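Get involved / Vacancies and calls / Packing tables

Packers and sorters wanted for the Skiltemholm desk clear-out

We are looking for people who don't mind small things. Anyone who has ever moved out of an office will know what we mean: the big furniture goes in a morning, and then there are the desks, and on the desks there are pens and sticks and lids and tape and somebody's soft toy, and a week later you are still there. Skiltemholm is giving up its upstairs workrooms in April, and before the keys go back every desk has to be gone through, boxed, listed and made ready for its new home. There are 19 desks. We did the first one ourselves to see how long it would take and it took far longer than any of us had guessed, so we are asking for help, and we'd be very glad of yours!

The work is simple enough to explain. You sit (or stand, plenty of people prefer to stand) at a desk with an open cardboard box in front of you, and you put the things on the desk into the box, one at a time, so that they will still be all right when the box is opened at the other end. Tape and anything with a bit of weight goes in early. Papers lie flat. Small bits go where they won't vanish under a flap, and if you've ever lost a memory stick down the side of a box you'll know why we go on about it.
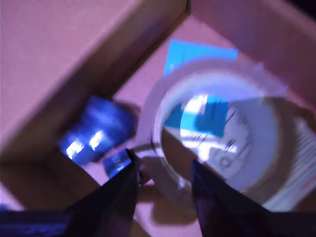
When a box is full you write out a packing sheet, tuck the sheet in on top, close up and begin the next one. We use our own sheet, called the Zirine sheet for reasons lost to time, and it's one side of paper with very large boxes to write in. Please don't be put off by it. If your handwriting is dreadful, ask the person next to you, or print in capitals and take it slowly.

What sort of person are we after? Patient ones, mainly. You don't need to have done any packing before and you don't need to be strong, as the full boxes are taken down on a trolley by Dutix, who are doing the lifting. It does help if you like putting things in order and can stop yourself reading every booklet you pick up (I can't, which is one reason the first desk took so long). You should be happy to leave monitors, leads and anything plugged in exactly where it is. All of that is being dealt with separately and is not part of this call.

Most desks have the same kind of mixture on them, pocket things and desk things and the odd thing that has no business in an office at all. A torch, a little cup with its lid, something soft and orange. 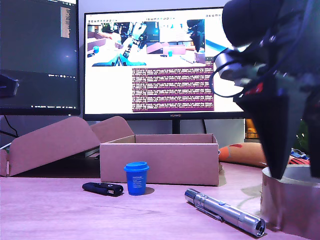

Kjærgaard wrote to ask whether the toys really had to be packed with the stationery, or whether they could go in a box by themselves so the children's corner could have them straight away. Yes, they can, and thank you, it's a much better plan. There will be a toy box by the door from the first session, and if you aren't sure whether a thing is a toy, put it in there and we'll argue about it over tea.

Sessions

There are 3 sessions a week, each 3 hours long, with a proper break in the middle. The Tuesday one starts at half past nine and tends to be the quieter of the lot, so it might suit you if you're new to us or just like a bit of peace. You can come to one session or to all of them, and you can change your mind. We pay a flat 100 kroner a session towards travel and lunch, and there is soup.

Bring a jumper, as the heating upstairs comes and goes, and reading glasses if you use them. Boxes, tape, pens and sheets are all provided.

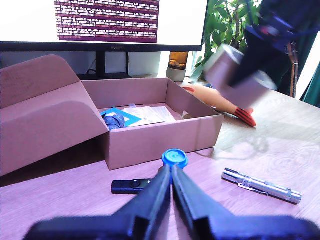

One of the workroom desks, part way through packing.

How to put your name down

Send a few lines to Gráinne Hanrahan at the Skiltemholm office, or drop a note in at the front desk marked "packing". Tell her which sessions you could manage and whether you need a chair with arms, a desk near the lift or anything else that would make the day easier for you. There's no form and no interview. Gráinne will ring you back for a chat, usually in the early evening, and if you miss her she'll try again.

Pairs and friends are very welcome to apply together. Under-sixteens need to come with a grown-up.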